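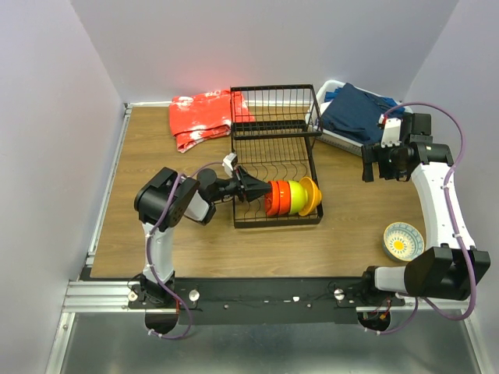
What should be ordered first for a two-arm table station? Order the table and the mounting plate, then the arms. The arms are bolted to the plate, so they can't be set up until it is in place and level.

Section 2. Planning and budgeting for a Mava station

This section covers purchasing for one Mava station used for table work such as dishes and folded cloth. Set-up begins in Section 3. Prices are from the Fletell list dated November 27, 2019, and don't include freight.

2.1 Before you request a quote

1. Measure the room. Allow for the walls on the left, right and back of the table, and for a person to stand at the near side.

2. Decide whether you need one arm or both. A second arm added later is quoted as a separate order and needs its own base joint, cable set and wrist camera bracket.

3. Enter the base price on the planning sheet. The arm pair is $1716. The table frame with mounting plate is $1287.

4. Add the spares kit at $269. It contains finger pads, cable ties and one wrist cable.

5. Add a line for work items. Racks, bowls, baskets and cloths aren't supplied. Buy them locally and in more than one color and size.

Note: Keep work items on their own budget line. They chip and get replaced, and many purchasing offices won't accept them under equipment.

Caution: Don't order arms from different production runs for the same plate. Check with Fletell before combining a new arm with one you already have.

2.2 Planning for wear

Fingers and cables are the parts you will reorder most. Glazed bowls and wire racks are hard on finger surfaces, and scuffs along the edges are normal. Replace the fingers when an edge is chipped or a tip no longer closes flush. 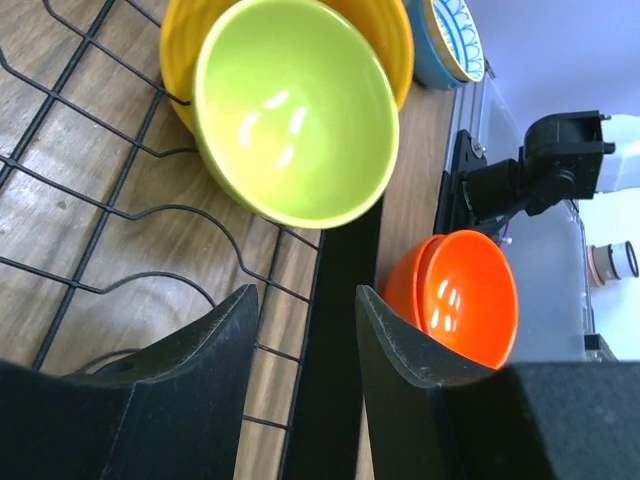
Barros wrote to us that one spares kit wasn't enough for the first year, and that the second should go on the original order so it ships in the same crate.

To budget for spares:

1. Count one kit per station for light use.

2. Count 2 kits if the station will run daily with hard dishes.

3. Place the yearly reorder in March, before the Brurnumari warehouse closes for stock-taking.

Caution: Don't use kits made for the single-arm model. The wrist cable is too short.

Go to 2.3 for shipping and customs forms.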